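Week 4: Selling the Fall, or Why Ring Psychology Matters
Handout for Wrestling as Performance, Soludthorpe

Hi all. I ran out of time last week before I got to selling, so I'm starting there and then moving on to pacing. Please bring your notes on the Sivomham tag match as well, because I'll keep coming back to it.

Selling, quickly. When a wrestler takes a move, selling is everything they do to make us believe it hurt. The bump (the landing) takes a second. The sell can go on for the whole match! If somebody has their left knee worked over in minute three and then sprints up the ropes in minute nine, the crowd feels cheated, even folks who couldn't tell you why.

What I want you to track is the body part. Pick one and follow it. Who attacks it, who protects it, who forgets about it? In the Sivomham match the arm work starts early and pays off at the very end, when the hero can't hold the pin. I love that finish. 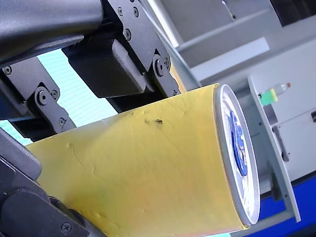
Gwenllian Lewis wrote back after the last handout that she thinks I'm too hard on wrestlers who drop a sell. Her point was that adrenaline is part of the story too, and a crowd will forgive a bad knee that suddenly works if the comeback is hot enough. Fair! I'd still like to see a limp afterward.

Now pacing. The old pattern goes shine, heat, comeback, finish. In the shine the hero looks great. In the heat the villain takes over (usually by cheating) and slows everything down. Then the comeback, then the finish. Plenty of matches mess with this order, but you need to hear the tune before you can enjoy the variations.

Crowd size changes things more than you'd expect. The Kuvau show drew 2522 people and the wrestlers played everything big, with long pauses and arms thrown wide. The Safavi show had almost 50 in a small hall, and there you could hear them breathing — a raised eyebrow got a laugh.
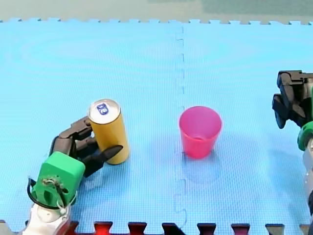

Does the heat always have to be the longest part? In most of the matches we're watching it is, but a short heat works fine when the two wrestlers already have a feud the crowd cares about.

One more term before the homework: the hope spot. It's the little burst of offense in the middle of the heat that gets cut off. Two is plenty. By the fourth one I've stopped hoping.

For next time, watch the Kuvau main event (it runs 38 minutes, so get a snack) and write one page on where the heat begins. Give me a time stamp and tell me what made you choose it.

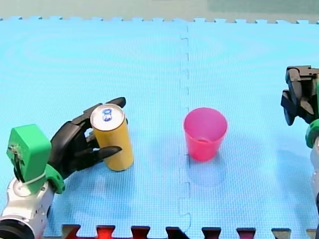
Fig. 3. Week 4, pacing and the hope spot.

Reading is the chapter on villains in the course packet. Skip the appendix.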